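Gidanden Keep Box, white card with orange rim

Home > Storage > Small boxes > Open top

Price: $25 each, or 3 for $62
Stock code: 539
Availability: in stock, ships from our store in Prutthorpe

The Keep Box is a simple open box for the small things which collect on a bedside table, a desk or the end of a bed. It has no lid and no dividers. You put it down where the mess is and you put the mess inside. We have sold it since January and it is now the box that customers order again most often.

Made by Gidanden, a small workshop that also makes our drawer trays. The colour of the rim is part of the card covering, so it does not peel like a sticker.

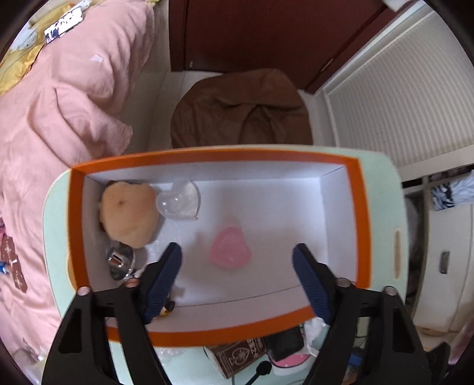
Size is the question we receive most. The box is meant for mixed small items, and it is wide enough that you can see everything from the top without digging. A round plush toy, a clear heart-shaped container and a shiny metal fitting can lie in it together, and there is still floor left for smaller pieces. If you want to keep paper flat or store shoes, please look at the Bevura range, which has longer boxes with a lower wall.

What people keep in it

Chargers and adapters, tissues, snack packets, hair clips, keys, spare parts from the bathroom that you do not want to throw away yet. Soft toys if they are small. Several customers use one box per person in a shared room, and then each person is responsible for emptying their own.

How to use it for a quick tidy

Put the box on a table or tray next to the place you want to clear. Take first the biggest thing, because it decides where the others will go, and lay it against a wall of the box. Small hard items go on the floor of the box. Packets can stand along the front wall with the top edge up, so you can pull them out again. Rubbish such as loose plastic wrap and used tissues should go in the bin and not in the box – I write this because I do it wrong myself every time.
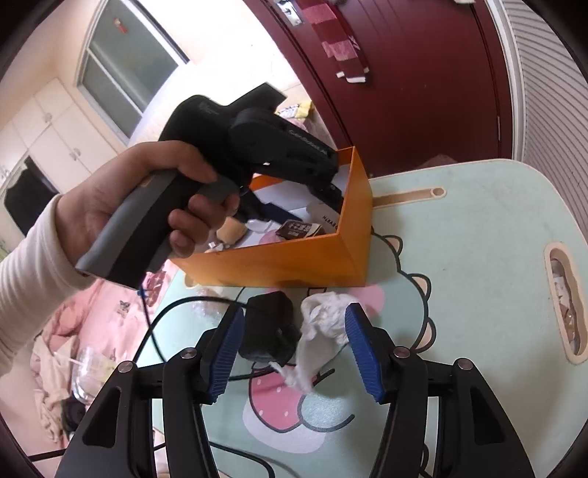
Cables are more difficult. A long cable always comes out again over the rim, and it pulls other items with it. Wind it loosely and close it with a tie before it goes in. Heavy adapters are better at the bottom, or they can stay outside on the table if you use them every day.

Care

Wipe with a dry or slightly damp cloth. Do not soak. The card is strong for its weight but it is still card, so please do not stand on it or leave it on a bathroom floor. A soft pencil eraser removes most grey marks from the rim.

Details

Material: covered card
Weight: 197 g
Lid: none
Assembly: none, arrives ready to use
Other rim colours: none at the moment

Delivery and returns

Orders are packed flat side down with paper filling. Ó Conaill carries our parcels in the city and the regular post takes the rest. Unused boxes can be returned in 25 days. If a corner arrives crushed, send us a photo and we will replace the box – you do not need to send the damaged one back.

For orders of more than ten boxes write to Alfredo Ambrosio through the contact form, and mention the stock code.

Page updated 3 May 2026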